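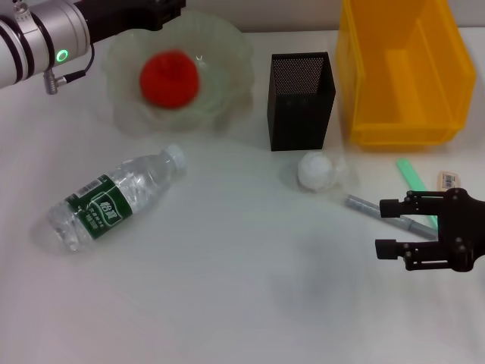

How do I pitch myself as a guest?
Send an email with two paragraphs: who you are, and the story you would tell if we sat you down tomorrow. We read all of them, usually in the order they arrived and sometimes in the order of how good the subject line is. Your story doesn't have to be large. We have done a whole hour on a man's feud with his father over a rowboat, and a red pom-pom in a frosted glass bowl would do fine as a starting point if it gets you to your grandmother by minute ten. What we can't use is a press release with your name pasted in at the top.

Who is behind the show?
Fung-ping Shih hosts. Kulap Thammasiri produces, edits, and takes out the parts where Fung-ping talks over the guest. The show is called Rollen and it comes out of a rented room in Starwood.

Do I have to have survived something terrible?
No. Plenty of our guests have, and we're grateful they talk about it. But we also like people who changed careers at 60, married their dentist, or gave up on a dream and felt great afterward.

Do you pay guests?
We don't. There is coffee. Opinions on the coffee vary.

How long does a recording take?
Block out 2 hours. The finished episode is shorter, and you will be glad.

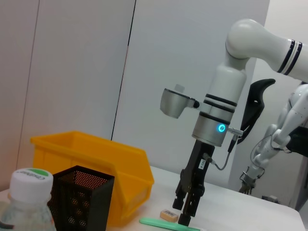 Will I get the questions ahead of time?
You'll get a list of topics and a short call with Kulap. We stopped sending full questions after a guest read us 11 typed answers in the voice of a man testifying before Congress. Notes are welcome, scripts less so. A stiff white arm with a bright little blue ring on its wrist can sit over a table and hold a pose; you're allowed to slouch, lose your place, and start the story over from the dog.

Can I ask you to cut something?
Yes, up until the episode goes out. Tell Kulap which part and she'll take it out without asking why. After that it gets harder — we can replace the file, but we can't get into the ears of people who already heard it.

What if I cry?
Then you cry. We keep tissues on hand and we're in no hurry. Fung-ping usually goes first anyway.

Where do I find old episodes?
On the archive page. The earliest ones sound as if they were taped inside a mailbox, and we've left them up as a lesson in humility.

Can I sponsor an episode?
Maybe. Write to us and say what you sell. We turn down anything that promises to fix a marriage in a weekend.

When will my episode air?
New guests recorded this month will mostly run in August. We'll email you the date, and then email again if we change it.

Page last updated 07/07/2021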